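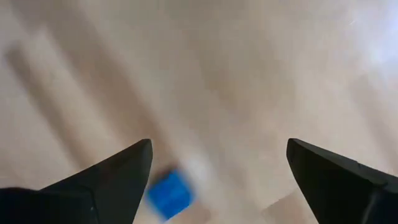
Elango Kotian asked whether the haze on a light beige floor is dirt or old polish, and I have the same problem. Shared workroom, benches and tables all over, pale floor, goes dull by January every year. Mopped twice, still streaky when the light hits it. What are people using?

Venkatesh Rai
Too much cleaner, prolly. Had this with Plorus – 200 ml in the bucket when 30 was plenty. Go over it with plain warm water, change the water often, then dry mop. Get cables up off the floor first, and pull the trash bin out, theres always a ring under it.

Sticky patches by the workbench legs need a scraper. Plastic one, not metal.
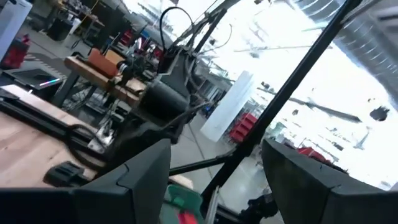
Elango Kotian
Same as above. Also dont wax it, I did and regreted it. 19 dollars for the bottle and a whole evening getting it off again – never did get the corners clean.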